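In Praise of the Two-Thousandth Try
by Marilou Dela Peña

I have spent most of this winter thinking about a foam pad in a blue bin, and I would like to make a case for it. People who write about robot learning love the model. I love the examples, and I think they deserve far more of our attention than they get.

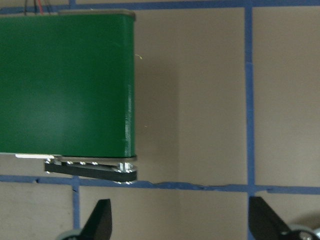
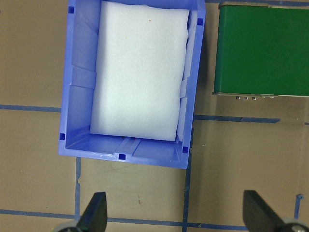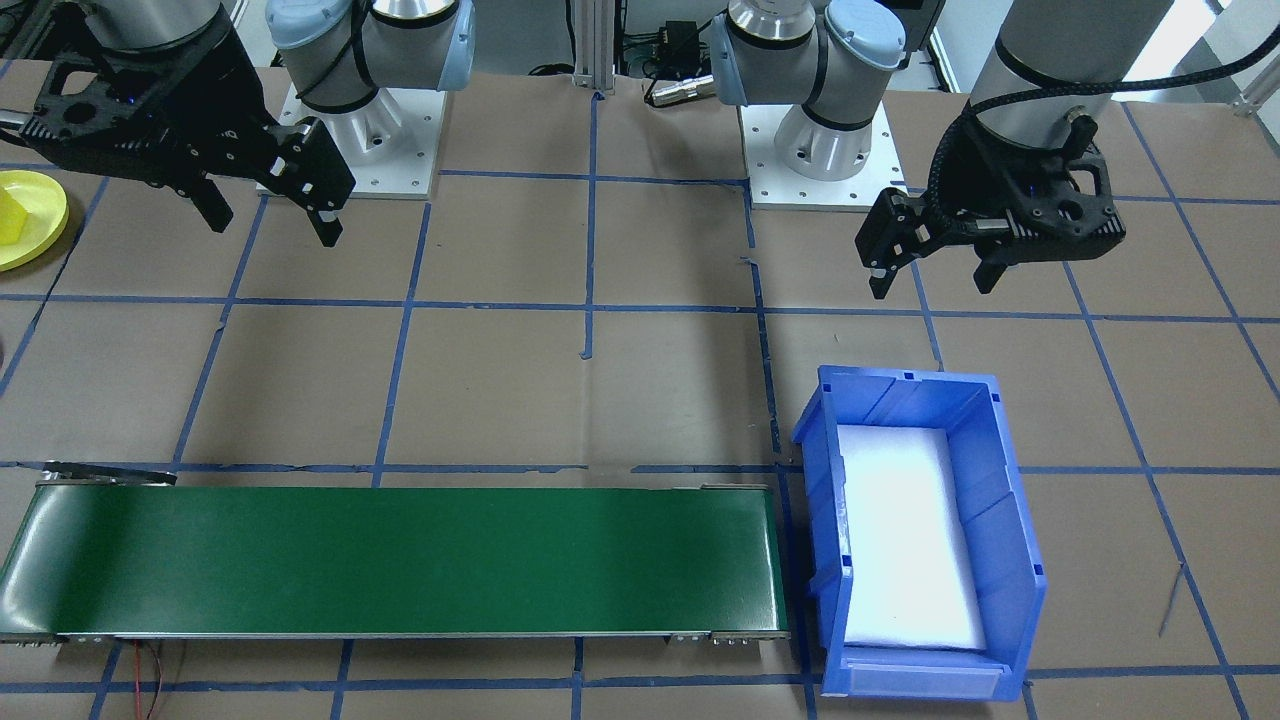 Two arms, a green conveyor and a blue bin on taped kraft paper (the wide view is the last of the three; the first two come from cameras down at the grippers).

Edano Review, Vol. 2, p. 14

The task at our bench in Eltlow is easy to say out loud: take the thing off the belt and put it in the bin. You could teach it to a four-year-old before lunch. To teach it to a pair of arms the way we do it, a person steers them through the whole motion, start to finish, and we save everything the cameras saw and everything the joints did. Then we set the table again and do another one. We planned on 2,000 of these. As of 2/8/23 we have kept 1,807, and I could talk about nearly any of them for longer than you would like.

My argument is that collecting examples is a craft, and that we ought to treat it like one. Right now it mostly gets treated as a chore to be finished before the real work begins. You read a paper and there are nine pages on the network and a single paragraph on the data, and the paragraph says something like "demonstrations were collected by trained operators." Trained by whom? To do what? Did they all grab from the same side? Did somebody decide halfway through that a nudge counted as a placement? Those choices go straight into the machine!

Parvathi Naidu and Imelda Dagdag do most of our steering, and after a few weeks I could tell their episodes apart with the names hidden. Parvathi comes in high and drops straight down. Imelda sweeps in low and a little sideways, and she slows way down before she closes the fingers. Both ways work. My first instinct was to make them agree on one style, and I wrote up a page of rules to that end (it was a very bossy page). Rowena Policarpio talked me out of it. Her view was that a learner shown only one road has nowhere to go when that road is blocked, and that two good habits side by side were worth keeping as long as each was consistent. I'm not sure she is right in every case. Mixed styles can leave a model stuck between them, doing half of one and half of the other, and we have had a taste of that as well. But I've come around to keeping both and labeling them, so that we can train with either or with the lot and see for ourselves.

Then there is the tape. Visitors always want to hear about the arms, and I always steer them to the blue tape, which is the cheapest thing we own and maybe the most useful. A grid on the paper lets you say "one square over" and have it mean something. It lets you spread your starting positions on purpose. Without one, people put things down in the same comfortable spot over and over, and they swear up and down that they are mixing it up. I certainly did. When I went back through my own first week, I had used the same small patch of table for practically everything.

The lines aren't neat. They were put down by hand, with torn ends and gaps, and Pacita Magbanua asked me early on whether we shouldn't redo the lot with a ruler. I said leave it. A grid is there for the people. I'd sooner spend that afternoon on thirty more episodes with the bin in places it hasn't been.

Which brings me to the wrist views. If you have only ever looked at a bench from above, please go and watch an hour of footage from the gripper's side. It changed how I steer. From across the table, everything is laid out for you and you forget how much you know. Down at the fingers, the conveyor can be a big green block filling one corner, with nothing to tell you what it is for. The bin can loom up and take half the view. I used to make a quick little twist on the approach because it looked graceful from my chair, and from the wrist it was a blur in which you couldn't find the bin at all. I stopped doing it that day. An example is only as good as what the learner could see while it was happening, and I think every operator should have to review their own work from down there.

The strongest objection I hear came from a friend at Caltau, where they work mostly in simulation. Why bother with 2,000 slow examples when a simulator will hand you a mountain of them overnight? It's a fair question, and I like simulators. I would use one tomorrow to practice the big motions. But somebody has to write down what goes into the simulator, and people leave out what they don't notice. Would anyone think to add the soft sheen on the belt from the lights overhead, or the scuff on the paper, or the thin wires hanging off the conveyor? On a real bench you get all that for free, whether you asked for it or not.

The other objection is that it's dull. Some 1,000 episodes in, I expected to agree. I don't! There's a rhythm to it, and small puzzles keep turning up. How long should you wait before letting go? Is a fumble followed by a good recovery a bad example, or the best one of the day? We threw fumbles out all through the Damasceno project and I regret it. This time we keep the ones where the operator recovers, with a note, and I would urge anybody starting out to do the same from the first morning.

So write the long paragraph. Say who steered and how they were taught, what you threw away and why, and where things were allowed to start. Print the names of the operators along with everyone else's. We have 193 still to go, and Imelda has already claimed the far corner squares.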